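Flullis (software)

Flullis is a motion planning and grasp control package for multi-fingered robotic hands. It is written mainly in C++ with a Python interface, and it is used for tabletop manipulation tasks, first in simulation and later on hardware. The package was started by Bogumił Górecki as a replacement for the planning part of an older system called Bultitz, and it is now maintained together with Parveen Siddiqui.

Background

Bultitz was made for two-finger grippers. It treated each grasp as one point and one direction, and a hand with a thumb could be used only if the fingers were tied together and moved as a single joint. Górecki kept the collision checker of Bultitz and wrote the rest again. The first public version of Flullis appeared in August, and it could plan only for a right hand. Left hands were added in the second version.

Architecture

The software is divided into three processes. The perception process, Tian, receives object poses and sends them to the planner at a fixed rate. In simulation the poses are taken directly from the simulator, and for this reason results in simulation are usually better than results with real cameras. The planner searches for a path of the wrist and, separately, a shape of the hand before contact, which the documentation calls the pre-shape. The controller then closes the fingers one by one until each of them reports contact or reaches its joint limit.

The wrist path and the pre-shape are joined only in the last part of the movement. This makes the search faster, but it has a known weakness – if an object stands close to a wall or to a large appliance, the planner may accept a wrist path for which no pre-shape is free of collision. In this case the planner returns to the last safe position and starts again with a new approach direction.

Grasp selection

Candidate grasps are stored in a library called Gaten. The library has 1,010 entries, of which 792 are for cylinders and boxes. The remaining entries are for round objects and for handles. Each entry contains the joint angles of the pre-shape, the direction of approach and the range of object sizes for which it was prepared. For short cylinders the library prefers an open palm with the thumb set against the fingers.

Testing

Changes to the planner are tested on 19 kitchen layouts, in which small objects are placed on a counter near appliances and drawers. A full test has 800 trials. A trial is counted as failed if the hand touches any object other than the target, also when the grasp itself is successful. Siddiqui has written that this rule is strict, but without it the problem with nearby appliances stayed hidden for a long time.
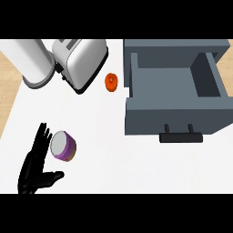 Test layouts are kept in the same repository as the planner, and a new layout can be added with a single text file.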